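I have never trusted a desk with a shelf built into it. The pitch is always that you'll be tidier, and then the cubbies fill up with dead batteries by January.

So I'm a little annoyed that the gray one is still in decent shape. I gave it two weeks. 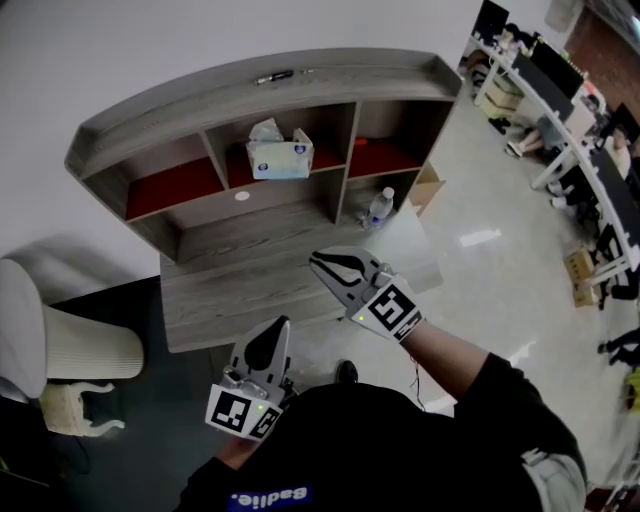
Yanling Li thinks the compartments only work if one of them stays empty on purpose, and that I'll cave and fill it the minute a bill shows up. Maybe. I like the dark red shelves more than I expected to, but they don't sort anything for me.

The top ledge is my real doubt. It's a tray, basically, and a tray invites pens. One pen is fine. I've owned trays before, and I know how the other 13 get there.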